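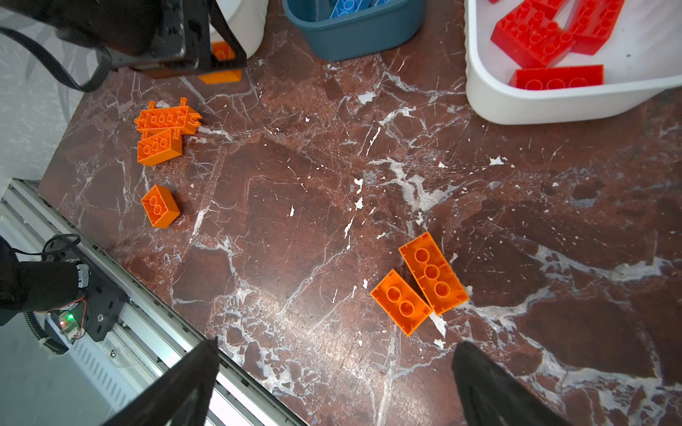
Workshop Notes / Gallery / Grippers and Cameras

Sorting bricks at Clarnislow: the wrist camera tryout

Welcome back, and thank you to everyone who wrote in after the last gallery. I had meant to put this one up in June, but then we changed our minds about the fingers, and after that about the camera, and you know how a summer goes. The page is up at last, and I'm happy with it, even if it is a good deal more talk than gallery.

For those just joining us, we have been comparing two sets of fingers for the small arms at our Clarnislow workshop. One set is the Clikum pair, black and fairly stubby, and the other is the Andreadis pair, longer and softer at the tips. Both get the same job, which is toy bricks sorted by color. I know it sounds like a rainy afternoon with the kids (my own kids think so too, and would like their bricks back), but a brick is a wonderfully fussy thing to pick up. It has a studded side and a hollow side, and it never seems to land the way you'd like.

The view from the wrist

The picture at the top of the page comes from the little camera at the wrist, looking straight down between the two black fingers at our brown marble tabletop. I have grown very fond of this angle! You see what the hand has to deal with, and you stop blaming the software for everything.

Look at the two orange bricks just past the gap in the fingers. They are lying upside down with their sockets showing, side by side and very nearly touching. Iida Mustonen, who set up the Clikum fingers for us, calls this "the handshake," and it is the arrangement she asks for whenever a visitor claims that gripping is a solved problem. A stubby finger wants room on both sides of a brick, and between these two there's hardly any to be had.

The orange pieces over on the left make a nice contrast. One of them is a flat plate lying face down with a brick slightly overlapping it, so you have to decide which piece to go for first. The chunky one a little farther down, studs up and with clear marble next to it, is what I'd call a kindness.

The red bricks have the white bin in the upper right, and the light blue ones are in the slate blue basket at the top. I like a container with a thick rounded rim like that bin's, though Iida Tuominen would rather have something lower, and we have agreed to go on disagreeing about it.

A word about the marble. Those white veins and flecks are very pretty, and I wouldn't trade the table for anything, but pale streaks behind a brick do make for a busy background. We are trying the Tallix controller with two camera settings to see which one minds it less. Our plan is 500 picks with each set of fingers, and the Clikum pair has done 223 so far, so please don't ask me for a winner yet. I do have a favorite, and I'm keeping it to myself until the Andreadis pair has had a fair turn.

If you have tried either set on small plastic parts, do write and tell me how you got on, and say which controller you used. The finger settings we started from are pinned to the board by the workshop door, and I'm glad to copy them out for anyone who asks.

Posted 22 September 2021 in Grippers and Cameras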